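The Small Colored Cube Holds Its Place

The first order Vasylyna Harasym ever shipped was a bag of cubes to a preschool that wanted them for sorting. The second went to a physical therapy clinic. The third went to a man who designed board games at his dining table and needed pieces that would stay where he put them. She kept a list for a while, out of curiosity, and stopped when she reached 415 customers.

Her shop is called Warov, and it sells small solid cubes in plain colors. There are no letters on them, no numbers and no pictures. Red, yellow and green are the steady sellers. Blue does well in July, when teachers start ordering for the fall. Purple has never done well, and she still makes it.

"People ask me what they're for," Harasym said. "I tell them to clear a table and put three of them on it. They'll find something to do."

Much of what people do comes down to a few old tasks. Put the cubes in a line. Put them in a pile. Put them inside something. The last of these is the one that takes up the most tabletops, and it needs a boundary. A shoebox lid works. So does a loop of string. The simplest version is a square with a thick black outline on a white surface, large enough to hold several cubes with room between them. A cube is in the square or it is out of it, and a child of two can see which.
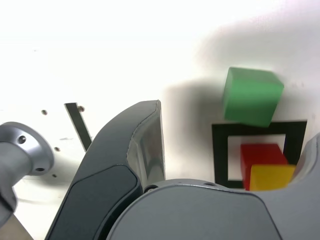
Why the Table Matters

Color does a lot of the work, but the surface does more than buyers expect. Harasym spends a fair part of her week answering messages from people who have set out their cubes on dark wood or a patterned cloth and find that the game has gone flat. Her advice is always a white top with nothing printed on it. Red and green stand out on white right away. Yellow is harder, particularly a pale one, and she went through 13 batches of yellow before she had a shade she was willing to sell. The one she settled on is closer to gold.

Light comes next. A cube has faces, and each one takes the light differently, so a green cube under a lamp is really two or three greens. Harasym thinks this is useful. It gives the eye a quick read on which way the cube is turned. A strong lamp also throws strong shadows, and a hand reaching in can darken the very spot it is reaching for. Moving the lamp a foot to one side usually takes care of it.

Then there is the outline. Warov sells a printed mat with a black square on it, but plenty of customers make their own, and she is happy to tell them how. Start with a clean, dry table. Measure the square and mark the corners in pencil. Lay the tape in four straight pieces and cut the corners with a sharp blade. The border should be wide. A thin line disappears when you look at it from a low chair, and a square seen from one side of the table already looks a little out of shape.

How far apart to start the cubes is a matter of taste. Harasym likes them loose, spread out on a slant, with none of them touching.
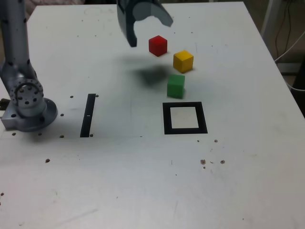

A tight cluster is harder on small fingers, which bump one cube while going after another. With beginners she leaves a gap on every side and puts one cube close to the line, so that the first move is a short one. The order can be left open or called out by color. Calling it out makes the game much longer.

Edges and Corners

Cubes like these come with either sharp edges or rounded ones, and buyers have opinions. Sharp edges stack better and line up flush. Rounded edges are kinder to the hand and to the tabletop, but a tall stack of them will lean sooner. Closlow, a shop two towns over, sells only the rounded kind. Dabbas, which supplies mostly schools, offers both and charges the same for each. Harasym sands hers by hand, just enough to take off the bite.

She does not paint to a shine. A matte finish hides scuffs, and a scuffed cube can go back in the bag and be used for years. Last year Warov sold 2,411 bags, and a good share of the buyers were replacing a single cube that had gone under a couch. She now sells singles too, by color, in a paper envelope. Red is the one that goes missing most.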